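家居收纳 > 桌面整理 > 小摆件

桌上小摆件越来越多,搬工位前怎么收?圆底的老是倒,印字会不会磨掉

Pin-yu Fung

急,下周要换工位,先来问问大家。

情况是这样,我在Dralbridge这边上班八年了,原来的桌子是转角的大桌,靠墙那一溜全是我摆的东西。新工位是条形桌,深灰色,后面直接就是墙,墙也是灰的,没有架子没有隔板,行政说不准往墙上打孔也不准贴胶。能放摆件的就是显示器后面那一条,我量了,36厘米宽。

东西主要是各种小玩意,公司活动发的,朋友送的,自己买的,陶瓷的塑料的都有。最头疼的是一个蛋形的小摆件,白的,很光很亮,头上画成个小动物的脸,黑眼罩一样的一条,中间一道白的,两只小圆耳朵。肚子上印着红字,中间有个圆的徽。这个我很喜欢,是我刚进公司那年拿到的,想一直放桌上。问题是底是圆的,中间胖,重心也不知道在哪,桌子一震就歪。原来的桌子有一圈边挡着,新的没有。

另外肚子上的红字已经有点糊了,上面那排大字还凑合,中间应该是“工作”两个字,下面那行小字我自己都念不出来了,旁边两个绿的小图案也淡了。我怕再擦就没了。

所以想问:
圆底的东西怎么放才不倒,不想用胶粘死,以后还要拿下来擦灰
印的字褪了还能不能救,至少别再掉
搬的时候怎么包,一堆小东西放一个箱子里会不会互相磕
还有就是,到底该留多少在桌上,同事说我桌子像杂货摊……我承认是有点。

预算不高,最好是家里能找到的东西。材质我也说不准,敲起来声音闷闷的,不像瓷的,也不敢用力敲。先谢谢了,这周都会上来看。

补充:有人私信问是不是不倒翁,不是的,推一下就躺下了,不会自己起来。

补充2:桌面是磨砂的那种,不是玻璃。试过双面胶,撕的时候留了一圈黑印,酒精擦了半天,所以胶就别推荐了。

Milagros Saavedra

我来答一下,以前在Ostatska的门店做陈列,圆底的东西摆过太多了。手机打字,有错别字别介意。

先说不倒。

最省事的是垫圈。找个软一点的圈,内径比蛋最胖的地方小一圈就行,让它坐进去。窗帘环、头绳、瓶口那种硅胶密封圈,都可以。圈不用高,高了反而把肚子上的字挡住。你那个下面还有一行小字,所以更要用矮的。选透明的或者跟桌子一样深灰的,远看几乎看不出来。头绳最好用,绕两圈,有弹性,桌子震也不滑。颜色浅的头绳容易脏,买黑的。

圈底下再垫一小块防滑垫,就是铺抽屉的那种网格的,剪成比圈小一点点。别剪方的,四个角露出来很难看,还积灰。

还有一种是陈列蜡,也叫博物馆蜡,搓一粒黄豆大的按在底上,能粘住,想拿的时候转着拧下来。注意是拧,别直着拔。我们店里玻璃台面用得很多,磨砂桌面我没有把握,你先在桌子背面或者角落试一下,放两天再拧,看有没有油印。你既然被双面胶坑过,我觉得直接用圈算了。

沙袋也行。小布袋缝个巴掌大的,装米或者装细沙,中间按个窝,蛋放进去。好处是什么形状都能放,坏处是占地方,你那一条不宽,放一个沙袋别的就别想了。而且米会生虫!!我同事的就生过。要装就装沙,洗干净晒透的。

再说字。

已经糊了的部分救不回来,别想着自己描。我见过有人拿红色记号笔描,描完像小学生涂的,而且笔油会往旁边洇,白底特别明显。就让它旧着,旧了也挺好看的。

能做的是别让它继续掉:
一、不要用酒精,不要用湿巾(湿巾里很多也有酒精),不要用魔术擦。魔术擦其实就是很细的砂纸,那个光面擦几次就雾了,字也跟着走。
二、平时用软毛刷扫灰,化妆刷就可以,旧的洗干净。眼睛那块和鼻子旁边细线多,顺着扫,不要来回蹭。
三、真的脏了,微湿的眼镜布,只擦没有字的地方,背面、头顶。正面有字那一块轻轻按,按一下就拿开。
四、别晒。红色和绿色都容易褪,你那两个绿的先淡,我猜原来的桌子挨着窗?新位置如果有窗,放显示器背阴的那一侧。
五、拿的时候捏两边,左右各一个手指,别用手掌去握肚子。手上的汗和护手霜很伤印刷面。这点很多人不注意,天天拿起来摸,正面就磨没了。

至于喷光油,有人推荐,我不推荐。材质不清楚的情况下喷上去可能起皱,可能发黄,也可能把字直接化开。我们以前喷坏过一批,2622号那个柜子里的全喷坏了,店长气得一天没说话。非要喷就找个同样材质的不要的东西先试。你就一个,别冒险。

包装。

小东西最怕的是互相碰,箱子大小倒是其次。每个单独包,包完再进箱。有字的那一面先贴一层软的纸,拷贝纸最好,厨房纸要选没有压花的,压花的会磨。不要让气泡膜直接贴在印字上,天热的时候泡泡会在光面上留一圈一圈的印子,很难去。先纸后膜。胶带只粘在膜上。

耳朵这种凸出来的地方单独塞一点纸团,左右塞平了再整个裹,不然裹紧的时候力全压在耳朵上,搬完打开耳朵掉了,我见过不止一回。

放箱子里头朝上,旁边塞袜子毛巾都行,晃一晃没声音就可以封了。最好不要放最底下,上面别压书。如果就这一个舍不得的,别进箱,放自己包里带过去,用马克杯装着也行,杯底垫块布,口上再塞块布。从旧工位到新工位能有多远。

留多少。

这个看个人。我们做陈列的习惯是先全部拿走,擦干净桌子,然后只放最喜欢的那个,看一天。第二天再加。加到你觉得挡手了就停。多的放抽屉里轮着换,一月换一次,跟换衣服一样。你那条窄,后面又是灰墙灰桌,白的东西放上去特别跳,一个白的就很够了,旁边全堆满反而看不见它。深色的小东西在这种背景前面会“消失”,那些可以先收。

高低也讲一下。显示器后面放东西经常是放了等于没放,人坐着根本看不到。往旁边挪,挪到显示器边上,手肘碰不到的位置。或者垫高,找个扁盒子,深灰的纸盒就行,里面还能放线。但垫高了就更怕倒,圈一定要用。

先写这些,要开会了。

Chaminda Miah

扔了吧,哈哈开玩笑。

我的办法是瓶盖。大瓶饮料的盖子,反过来,蛋放里面,刚好。不好看但是稳。想好看点拿黑笔把瓶盖涂了。

字的话我没管过,我那个活动发的杯子字全掉光了照样用。

箱子别买新的,问行政要打印纸的箱子,结实,带盖。

Ese Isah

上面Milagros说得很全了,我补几点,顺便有一点不同意见。

我去年1月刚搬过一次工位,Predberg那栋楼,也是这种一整面灰墙前面一张灰桌,什么都不让贴。所以你说的我太懂了。

1)瓶盖那个办法慎重。瓶盖里面有螺纹,硬的,光面的东西放进去桌子一震就在里面转,底上会磨出一圈细划痕。非要用的话里面垫一层绒布。还有瓶盖太小了,蛋形的肚子胖,盖子只托到最下面那一点点,看着稳,横着一碰还是倒。托的那一圈要尽量靠近胖的地方。

2)头绳我试过,夏天还好,时间久了橡皮筋老化会发粘,粘在白的东西上一圈黄印。我现在用的是毛毡,剪一长条,卷成圈,缝两针。软的,不粘,灰色的很好买。高度自己定,我一般做一指节高。你先用纸条比着剪,纸条围一圈,坐进去看看挡不挡字,合适了再剪毛毡,不浪费。

毛毡缝法很简单,两头对齐不要重叠,重叠了那一块会厚,东西就歪。用灰线,针脚在背面。不会缝就用订书机,钉子朝外,朝里会划。我第一个就是朝里钉的,划了,心疼死。

3)轮着换这个我非常赞成,但是收起来的要写标签,不然抽屉里一堆纸团过两个月自己都不知道是什么,拆一遍又包一遍。标签写在外面那层膜上,写“白,圆耳朵,字朝上”这样就行。顺手拍张照也好,字以后真掉了起码还有个底。

拍照说一句,光面的东西正对着灯拍,肚子上一大块反光,字更看不清。稍微侧一点,关掉台灯,靠窗拍。我手机里一堆拍糊的,后来才知道。

4)关于留多少。不同意“加到挡手为止”,挡手的时候已经晚了,我就是这么变成杂货摊的。我的规矩是擦桌子的时候能一只手拿完的才留。拿不完的,进抽屉。进抽屉半年没想起来的,送人。活动发的那种印字的小东西,新来的同事有时候还真喜欢,放茶水间一会儿就没了。不过楼主进公司那年拿的这个肯定要留的,有些东西不是占不占地方的事。

5)灰。灰桌子看着不显灰,其实很厚。白的东西底下那一圈最明显,毛毡也吸灰,两周拿出来拍一拍。拿的时候同意上面说的,捏两边,别碰正面。手滑的话垫张眼镜布捏。下面先放条毛巾再拿,真滑了也是掉毛巾上。

6)换工位那天不要最后一个收摆件,我那次就是,电脑线都拔完了才发现小东西还没包,随手抓了两把丢包里,有一个Effiong买回来的小陶鸟翅膀断了。先收小的!头天下午就收完。大件反正有人搬。

忘了说,蛋形的平放也行的,包好以后横着放在袜子里,比竖着稳,到了再立起来。耳朵别朝下就好。

Pin-yu Fung

谢谢大家!!一条条看完了,楼主来回个话,刚下班。

毛毡和圈都准备试,家里有块旧的灰毛毡,先剪纸条比了一下,一指节正好碰到最下面那行小字,得再矮一点。材质还是搞不清,光油肯定不喷了。

捏两边这个学到了,我以前确实都是一把抓肚子的……怪不得字成这样。窗也猜对了,原来的桌子就在窗边上,下午晒。

Oluwatosin Mohammed也就是我对面那位同事(说我杂货摊的那位)看了这个帖,说他那边抽屉空着可以借我半个,那我就轮着换吧。标签已经开始写了。小的周五之前收完。

沙袋不考虑了,怕虫。瓶盖那位也谢谢,纸箱去要到了,带盖的,确实结实。

补一张,就是这个蛋形的,后面就是灰桌灰墙,字糊成什么样大家看看。
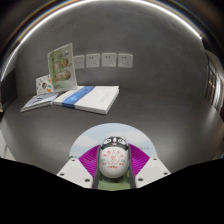
蛋形小摆件,圆耳朵,肚子上红字已看不太清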